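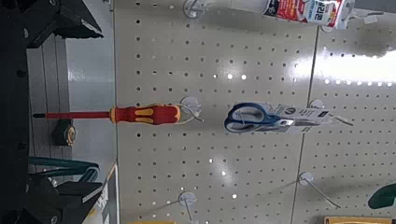 Grey surfaces and a small white sign with black print.

Cellar notes: keeping the barrels full

Several of you wrote in after the spring tasting to ask why we make such a fuss over topping up, and I promised I would answer properly once the bottling was out of the way. It is out of the way (just), so pour yourself something and I will do my best.

A barrel full of wine does not stay full. Wood breathes a little, water and alcohol creep out through the staves, and some of the wine simply soaks into the oak, especially in the first few weeks if the barrel is new. What you are left with is a gap under the bung, which we call the ullage, and once there is a gap there is a good chance of air getting into it. A thin skin of wine with air on top of it is a lovely home for the bacteria that make vinegar, and I have smelled enough vinegar in my life to want no more of it.

Last year we had 203 barrels in the long cellar at Stilleck, and over the twelve months we put 2,111 litres back into them. People are always a bit shocked by that, and so was I when I first came here and saw the ledger! You do have to set it aside at harvest. We keep our topping wine in small steel tanks with floating lids, and it comes from the same lots as the barrels wherever we can manage it, so that the Vukstead red is topped with Vukstead red and the hill parcels look after themselves. When we run short we use something neutral and clean from the same year, and write it down.

How often is the question that starts arguments. Heiðrún Ladefoged ran this cellar before me and topped every seven days in summer, without fail, and would come in on a holiday to do it. I have gone a little gentler than that. New barrels still get a weekly visit until they settle, but the older ones now go three weeks, sometimes four in the cold months, and I believe they are happier for being left alone. Every time you pull a bung you let in a breath of air, after all, and if the seal was tight there was probably a slight vacuum underneath doing no harm to anyone. Heiðrún and I have agreed to disagree on this over a number of very good lunches.

The humidity matters as much as the calendar. In a dry cellar more water goes than alcohol, and the wine left behind ends up stronger; in a damp one it is the other way about, and you get mould on the hoops to go with it. Ours sits on the damp side through the winter and dries out from May onwards, so we wet the floor in the mornings when it turns warm. It is a simple job and I rather like it – the whole place smells of stone and oak for an hour afterwards.

For those of you with a barrel or a couple of demijohns at home, the same rules hold, only more so. A small vessel has more surface for the wine inside it, so it will lose its share faster than a big one will. Keep some spare wine in bottles of different sizes, filled right to the neck, so that you never have to open a large one for a cupful. Taste and smell the topping wine before it goes anywhere near the barrel. Fill slowly, until the wine just touches the bottom of the bung hole, then wipe round the hole with a clean cloth and a little sulphite solution before you put the bung back. Check the free sulphur while you are there. I have known people drop clean glass marbles into a demijohn to bring the level up when they had nothing to top with, and it works perfectly well as long as you remember they are in there when you come to siphon.

We are also trying some silicone bungs from Zikel on the Saraç barrels this season, next to the old wooden ones, to see whether the levels hold any better. I have no results to share yet and would not trust them after one summer anyway, but I will put the figures in a later newsletter once we have been round with the dipstick a few more times.

If you would like to come and help with a topping round, the early start is half past seven and you should bring a jumper, whatever the weather is doing outside. Drop a line to the cellar office with your name and I will find you a place on the list.

Sorcha Horgan
Stilleck cellar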